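Flivell Bedding Terms, data card

Summary
Flivell is a word list for bedding catalogs. It maps the terms that sellers use for sheets, covers and mattresses to one preferred label each. The list has 900 source terms and 127 preferred labels. The language is US English.

Files
terms.csv: source term, preferred label, part of speech
labels.csv: preferred label, short definition, parent label
rejects.csv: 757 strings removed during cleanup, with a reason code

All files are UTF-8 with comma separators and a header row. Empty fields are left blank. Do not read them as zero.

Labeling rules
Size words (twin, queen, king) are stripped before matching. Color words are stripped unless they are part of a product name. "Comforter" and "duvet" are kept as separate labels. "Duvet" and "duvet cover" were merged in version 1 and split again in version 2. Code written for version 1 must update its label IDs.

Known problems
Spelling variants of "coverlet" are not complete. Terms for crib bedding are thin. The parent label for "mattress pad" is disputed and may change.

Loading
Run the Nastadix importer with the strict flag off. Strict mode fails on labels with no parent.

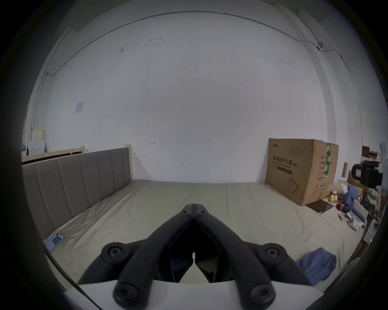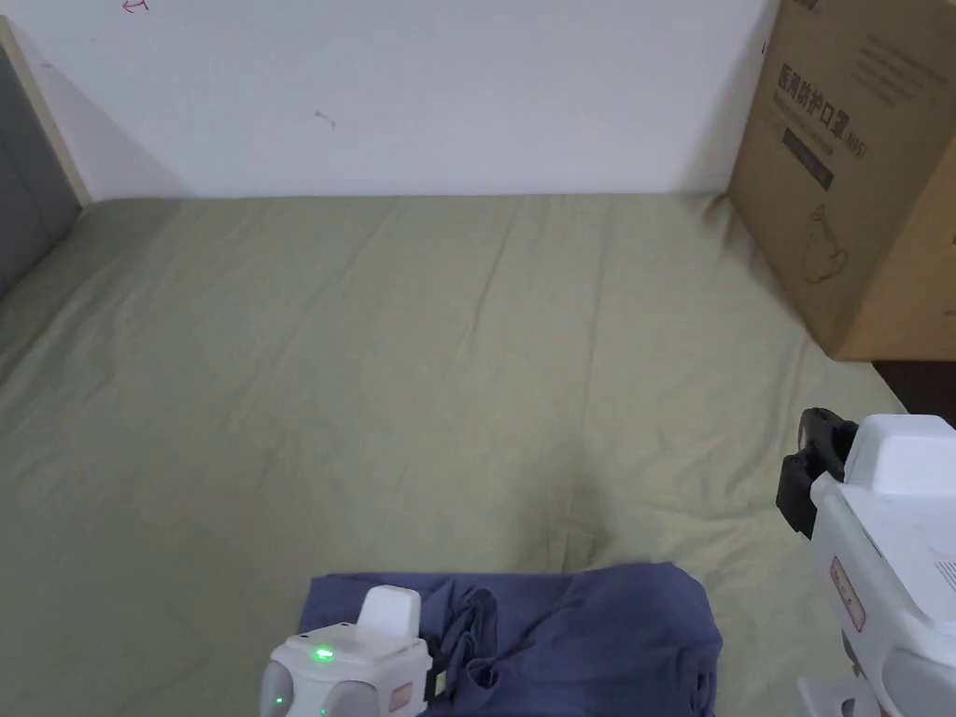
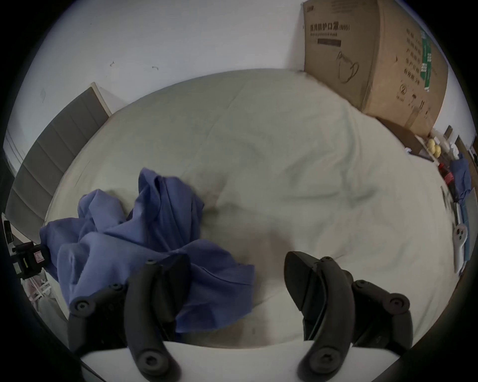
Maintained by Chatzigeorgiou, Kalline
Last edited in February

Changes to labels.csv need a matching row in terms.csv. Send both in one patch.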